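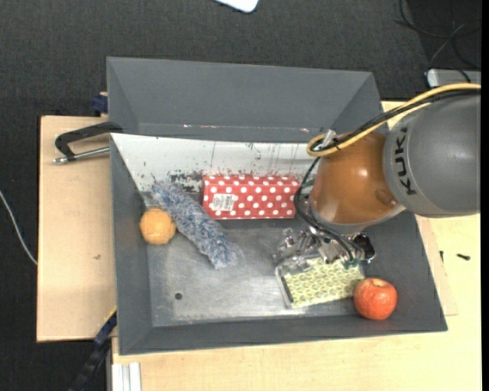

회색 통 안에서 물건을 고르는 로봇 팔. 물방울무늬 빨간 상자와 사과, 먼지떨이처럼 생긴 물건이 함께 놓여 있다. 사진 제공=스칼몬트

"모르겠으면 멈춘다"… 스칼몬트, 집기 계획 소프트웨어 새 판 공개

2020년 2월 2일

로봇 소프트웨어 업체 스칼몬트(Skalmont)가 통 속에 뒤섞인 물건을 집어내는 계획 소프트웨어 '울람(Ullham)'의 두 번째 판을 내놓았다. 회사가 첫손에 꼽은 새 기능은 집기를 포기하는 기능이다.

울람은 깊이 영상에서 집을 만한 지점을 후보로 뽑아 점수를 매기고, 팔이 통 벽에 부딪히지 않고 들어갔다 나올 경로가 있는지 따진다. 지난 판은 점수가 아무리 낮아도 1등 후보를 무조건 실행했다. 후보가 모두 형편없으면 그중 덜 형편없는 것을 골라 씩씩하게 헛손질을 했다는 뜻이다. 새 판에서는 기준 점수를 넘는 후보가 없으면 팔을 물리고 영상을 다시 찍는다. 두 번 연속 그러면 작업자를 부른다.

회사가 밝힌 자체 시험 결과를 보면 1000회 시도 가운데 902회를 한 번에 집었다. 스스로 물러난 것이 41회, 나머지 57회는 집으려다 실패했다. 보도자료는 물러난 41회를 '전략적 보류'라고 불렀다. 같은 일을 사람이 했을 때 뭐라고 부르는지는 적혀 있지 않았다.

인식 부문을 맡은 시마 쿠라나는 털이 많은 물건과 번들거리는 포장재를 가장 까다로운 상대로 꼽았다. 털은 어디까지가 물건인지 경계가 흐릿하고, 투명한 비닐은 깊이 값이 군데군데 비어 버린다는 것이다. 그는 "사과는 고마운 물건"이라며 "사과만 파는 창고가 있다면 우리 팀은 일찍 퇴근할 것"이라고 말했다.

경로 계획도 손을 봤다. 지난 판은 손목을 크게 비틀어 들어가는 자세를 거리낌 없이 택했는데, 팔에 매달린 케이블에는 썩 반가운 습관이 아니었다. 새 판은 손목 회전량에 벌점을 매긴다. 그 대신 벽에 바짝 붙은 물건은 후보에서 빠지는 일이 늘었다고 한다. 벌점의 크기는 설정 파일에서 바꿀 수 있으며, 설정 파일 설명서는 아직 작성 중이다.

먼저 써 본 물류업체 에스트데일(Estdale)의 반응은 미지근한 호의에 가깝다. 현장 통합을 담당한 도우칸 코잔은 "예전에는 로봇이 왜 실패했는지 몰랐는데 이제는 왜 시작하지 않는지가 기록에 남는다"며 "회의가 짧아지지는 않았지만 회의 주제는 분명해졌다"고 했다. 그가 요청한 기능은 작업자 호출음의 음량 조절이었고, 이번 판에 들어갔다.

울람 새 판은 기존 고객에게 먼저 배포된다. 스칼몬트는 물건을 살짝 밀어 자리를 벌린 뒤 집는 기능을 9월에 추가할 계획이다. 이 기능의 내부 명칭은 '귄도두(Gündoğdu)'다. 발음은 개발팀 안에서도 통일되지 않았다.

이 사이트는 이용 편의를 위해 쿠키를 사용합니다. 계속 이용하시면 쿠키 사용에 동의하는 것으로 간주합니다. 동의 설정 변경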